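Tuning the grasp depth for nested bowls

By Carola Wiegand, 20 March 2025

In the first part we installed Clarnar and calibrated the camera. Now we teach the planner to work with thin plastic bowls that stand inside each other. You need Clarnar with the Skulisby planner plugin, and the port number 3830 must be free on your computer.

Step 1. Start the perception node and wait until every bowl has its own mask. In a stack, the masks of two bowls with the same color family can melt together. If you see this, raise edge_weight to 19 and start the node again.

Step 2. Open the file grasp.yaml. Set target to top_of_stack and approach to vertical. The value rim_offset says how deep the fingertips go below the rim of the bowl. Begin with 2 mm and increase it slowly.

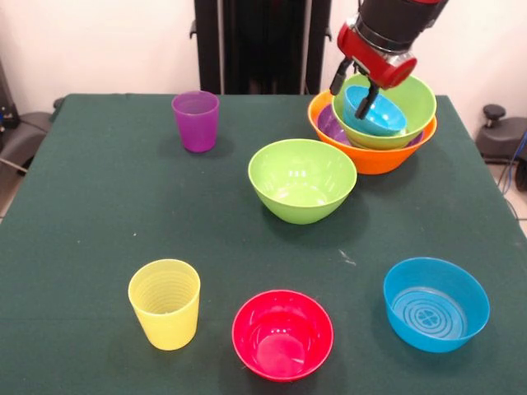
Gripper fingers at the small light-blue bowl, on top of the nested stack.

Step 3. Run the plan in dry mode. The log prints one line for each waypoint. Please look at the last line before the grasp: the height must be lower than the rim of the target, but the fingertips must not touch the bowl below it. When the target is tilted, the planner uses the lowest point of the rim, and you may have to correct rim_offset by hand.

Step 4. Run with the real arm at low speed. If the planner stops with code 218, it found no path free of collision. Move the single cups and bowls farther from the stack and plan again.

Yu-ting Yuen wrote the script which saves rim_offset for each bowl size. It is in the tools folder, under the name Flunton.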